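Mondberg color cubes, small set — my review after 3 months

I bought this set in September from the Huston web shop, mostly for my daughter, but I must confess that I use it also. It comes in a flat carton with a paper insert and a cotton bag. The carton was damaged in one corner on arrival, the cubes were fine.

First the size. The shop page does not tell it clearly, and I expected something bigger. For a child who still puts everything in the mouth I would wait. For a child of 3 years and up the size is good, the hand closes on it well.

The colors are strong and easy to tell apart. We have a simple game with them: red goes down first, then yellow, then green on the top, and everything must stay inside a square. I made our square with black tape on the kitchen table. It sounds too easy, but the second cube is often put a little crooked, and then you must decide if you correct it or continue.

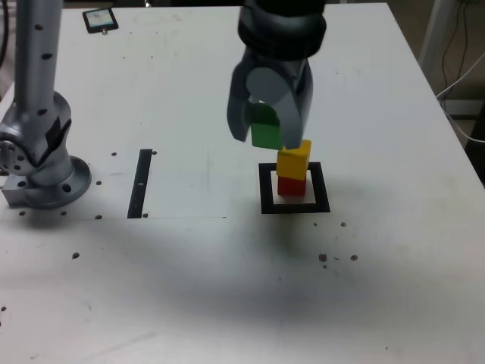 The edges are a little rounded, and this I like less. It is kind to the fingers, but a tower of 8 is already a nervous thing. With our older cubes from Hattori, which have sharper edges, we could build higher on the same table. On a carpet I would not try with either of them.

The paint is even on all sides. After 3 months I find 2 cubes with small marks on the corners, both fell on the stone floor in the hall many times, so I do not complain. I clean them with a damp cloth and dry them right away. The smell from the first days went away after one night by the open window.

The bag is the weak part. The string came out on the first Saturday and I had to sew it again. Now the cubes live in an old cookie tin — louder, but it closes.

I compared also with the Fekden set, which costs less. There the yellow is pale and close to the natural wood, and my daughter mixed them up in evening light. For sorting games I would pay the difference.

I give 4 stars from 5. One star is missing for the bag and for the size that is not written on the page.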